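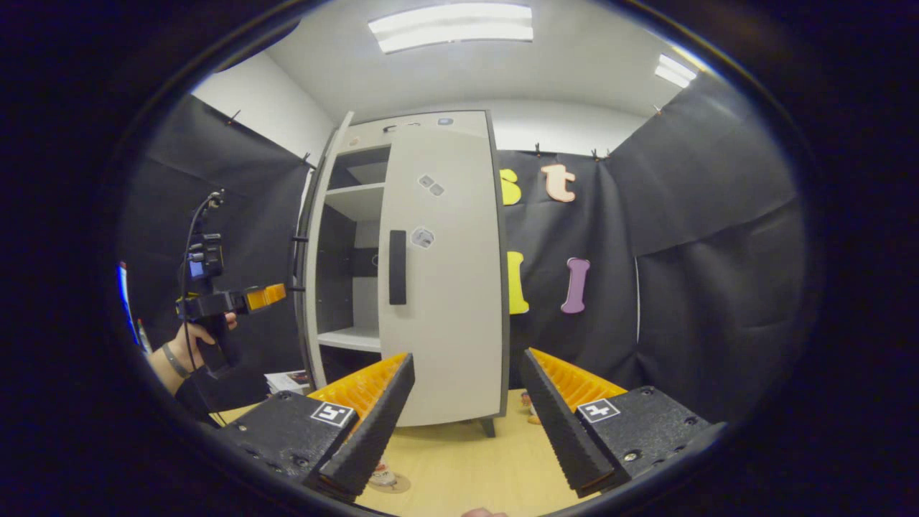

Lorna Pettibone
Gallery editor, Stistham Small Furniture Pages

Gallery 20: The Pale Cabinet
Posted July 23, 2025

This gallery is a short one. It covers a single piece of furniture, a miniature cabinet with long black handles, and the notes that go with it. The last gallery, on the Schumacher dressers, had 1,711 views and a good number of messages asking for more on doors and fittings. The notes on this page are mostly about doors and fittings.

Picture 1. The cabinet on a light wooden table, with a panel swung open on the left and the shelves showing. The dark edging and dark back set off the white shelves. The cutout letters on the black fabric are yellow, peach and purple.

About the piece

The cabinet came to the Stistham collection in March as part of a mixed lot. There was no box and no maker's label. It has been listed under "kitchen and pantry" for now, although it would do just as well in a bedroom or an office. If anyone recognizes the style, send a note through the contact form and the listing will be updated.

Pale cabinets with dark trim turn up often in modern dollhouse sets. The look is easy to match. Most black handles will go with it, and it can stand beside white, gray or natural wood furniture without much trouble. In a room with a dark wall it shows up clearly. Against a white wall you may want to put something behind it, even a strip of patterned paper.

Doors and hinges

Miniature hinges take more wear than any other part. On a piece like this, open each door by its handle and stop when you feel resistance. Pushing past that point bends the pin or pulls the screws. When a door sags, check the hinge before you reach for glue. A loose screw can usually be taken out, the hole filled with a sliver of toothpick and wood glue, and the screw put back the next day.

Long handles are easier to grip than knobs, especially for children. They also catch on sleeves. We store handled pieces with the fronts facing the back of the shelf, and we lift them by the body.

For squeaking or stiff hinges we use a drop of Flurix light oil on the end of a pin. Wipe off any extra right away. Oil that gets under a sticker or into bare wood will leave a mark, and on a pale finish it is hard to remove.

Shelves

A miniature shelf looks best with fewer things on it than you would expect. Put the tall items in first and check that the door still closes. Heavy items such as glass jars and metal pans belong on the lower shelf, where they help keep the piece from tipping when a door is open. If you want items to stay put for a display, use museum wax in a ball no larger than a peppercorn. It comes off with a fingernail.

Avoid double-sided tape on painted shelves. We used it on the Varkent pantry set and lost paint in 3 places when it came off.
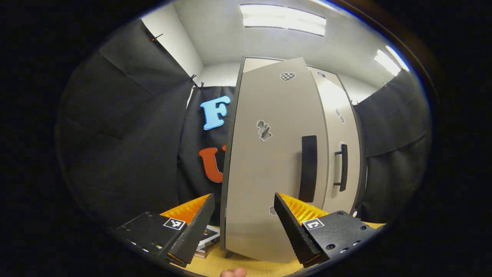 One reader's comment on the draft of this page was that stickers should always come off a collected piece, no matter how well they suit it, and that a gallery ought to show furniture the way it left the maker. The same reader would like to see a page on removing them without damage.

Picture 2. A closer view of the fronts. There is a checkered heart near the top of the main door, a gray sticker with a figure something like a chess piece lower down, and smaller ones elsewhere. The narrower panel has a slim black bar handle held by two short posts.

Stickers, on or off

Our practice is to leave stickers in place unless they are peeling or the adhesive is harming the finish. They are part of how a piece has been used, and a buyer or a later owner can always take them off. Others see it differently, and for a rare set in its original box I would probably agree with them.

If you do want to remove one, start with the hair dryer on its lowest setting. Warm the sticker for a few seconds, lift one corner with a plastic card, and pull back slowly, keeping the sticker low against the surface. Warm it again if it stops moving. Any residue can be rolled off with a clean finger or a white eraser. Try a damp cloth with a little dish soap before using anything stronger, and test in a hidden spot first. Solvents can cloud a painted surface or take it down to the base.

An old sticker may leave a patch that is lighter than the surface around it. Cleaning will not fix that. You can repaint the whole door, put a new sticker over the patch, or leave it alone.

Cleaning pale finishes

Dust with a soft makeup brush, working from the top down. Use a cotton swab for the corners and around the handle posts, where dirt collects. Fingerprints come off with a barely damp cloth. Dry the piece afterward and leave the doors open for an hour before putting it back in a case.

Keep pale furniture out of direct sun. Whites and light grays tend to yellow on the side facing a window, and the change is slow enough that you may not notice until you move the piece.

Other pages

The Schumacher dressers are in Gallery 19. The Varkent pantry set has its own page under "kitchen and pantry," with repair notes. A page on sticker removal has been added to the list for the fall.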